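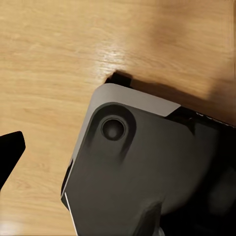 Pale wood with glare on the finish, darker toward the upper right

From: Ingeborg Lenz
To: Oltbridge Woodfinishing List
Subject: Re: Recoating over old oil varnish

Shivam Pandey wrote:
> I have a dining table that was done in oil varnish by the previous
> owners. It has no deep scratches but the middle has gone dull from
> plates and wiping. Can I put a fresh coat of Levix straight over it,
> or does the whole thing have to come off? I would like to avoid
> stripping if I can. I have no idea what brand was used before.
> Also, is it worth rubbing out a table that gets used every day?

Shivam,

You can probably leave the old coat on. I have recoated my own kitchen table that way twice in 19 years and neither coat has peeled. What matters is what has been wiped on it in the meantime. Furniture polish with silicone in it is the usual trouble, and the new coat will pull back into little craters wherever it meets any.

Wash the top with warm water and a drop of dish soap, let it dry overnight, then go over it with mineral spirits and a clean white rag. Change the rag when it turns yellow. After that, sand with 240 until the shine is gone everywhere, edges included. Madhu Singhal posted a good note on edges in April, message 241 in the archive, and I would read that first. Most people cut through at the edges and then have to patch the color.

Try the new varnish on the underside of a leaf before you do anything to the top. Give it a full week. If you can lift it with a thumbnail, write back before you go on. 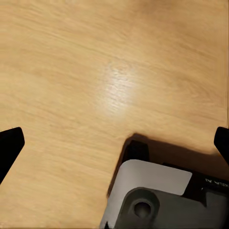 Pale streaky grain, washed out where the finish catches the light

On rubbing out: I don't bother on a table that gets eaten at. Ojārs Mockus goes up to 3000 grit on his and likes the result, but he also uses a tablecloth. A satin varnish left alone for a month looks fine to me – and when it wears you only have to scuff it and coat again.

Two thin coats are enough over an existing finish. Thin the first one a little if the can allows it, and keep the room closed up until it is past the sticky stage. I get more dust from my own sleeves than from the floor, so I wear an old cotton shirt with the cuffs rolled.

Hui-mei Wan asked me off list about the oily rags. Spread them flat outdoors until they are stiff, then throw them out. Please don't ball them up in the kitchen bin.

I still have half a quart of satin if anyone near Asley wants it.

Ingeborg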